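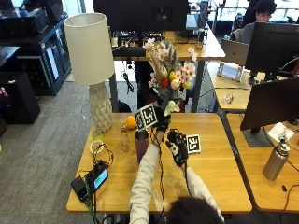

Wrist markers vs. a plain hand-tracking camera for teleop gloves?

Posted by Éabha Lynch in Hands, Grippers & Controllers

I'm trying to pick a controller setup for driving a four-finger gripper, and I'm having way too much fun with it to make a decision. Right now I'm on sensor gloves for the fingers plus printed marker panels for the wrist position, with one fixed camera looking at the table. My test object is the bouquet of artificial flowers, which I love as a test because the stems are thin and everything is in the way of everything else! Finger data is lovely. Wrist position is where I get trouble: when I reach in to the base of the bouquet with my left hand, the two square panels on that side end up with one tilted and partly covered by the other, and the wrist estimate jumps. The right hand, with its panel sticking out to the side, is much steadier.

The other option is a Predimau depth camera that tracks bare hands, no gloves and no panels. I borrowed one over the weekend and it was great for waving at, and then it lost my fingers the second they went in among the stems. The gripper is a Noonan and the arm is a small Arnum, if that matters. The controller loop runs at 200 Hz and I'd like to keep it there.

So: stay with gloves and fix the markers, or go for the camera and fix the fingers? Has anyone here run both on the same task? Cables don't bother me much, I'm used to them.

Tadhg Hennessy

Stay with the gloves. I ran both for a whole semester at Milham on a very similar job (picking herbs out of pots, so stems again) and for anything where your fingers go behind something, the gloves win by a mile. A camera can only guess at a finger it can't see, and you can feel it guessing. The gripper gets twitchy and then you get twitchy.

What I'd change is the panels. Two flat ones close together is sort of the worst of both, since they can block each other, and when one is half covered your software may still try to use it. Check whether you're throwing out partial detections. Ours wasn't, and it was a one-line change to a threshold that fixed most of the jumping. After that:

Put the panels on different faces of a small block, so the camera always has one it sees nearly head on.

Move the block back toward the forearm, out of the way of whatever you're reaching into. You then need to calibrate the offset again, but it takes a couple of minutes.

Filter the wrist and the fingers separately. I had one filter on everything to begin with and it made the fingers feel like mittens. Light smoothing on the fingers, more on the wrist, and it suddenly felt like my own hand. Such a good moment, I called my housemate in to try it.

If there's money left over, a second camera on the other side of the table did more for us than any filter. Keep your 200 Hz for the gripper loop and let the cameras run at whatever they run at. You fill in between frames.

Santosh Bhatia

gloves. depth cameras hate thin stuff

Daithí Keane

I'll stick up for the Predimau a little. I use one every day with a two-finger gripper and for blocks, cups, boxes and so on it's a joy. You sit down and start, no straps, no calibration, and visitors can have a go right away. For a two-finger gripper you only need the gap between thumb and index anyway, and it's good at that. With four fingers in a bunch of flowers I'd agree with Tadhg though.

One thing I'd do before buying anything is record your wrist and fingers to a log and look at where the jumps are. I did this on one long session and had 3677 frames where the wrist was bad. Nearly all of them came from one corner of the table where the panel was facing away from the camera. I moved the camera over and the problem mostly went with it. Cheapest fix I've ever made!

Also, have you tried the task with the bouquet turned? If the low flowers are hanging over your hands on one side, it might be worth a run from the other side to see how much of the trouble is the markers and how much is the leaning in.

Comment by Éabha Lynch

Thank you all, this is brilliant. Tadhg, I checked and I was keeping partial detections, so that's going first. I'm going to make the block mount on Monday and do the log the way Daithí describes, before and after. Will post the plots. Jerome Cabanatuan has offered me a second camera too, so if anyone has advice on lining up two of them, please add it under this.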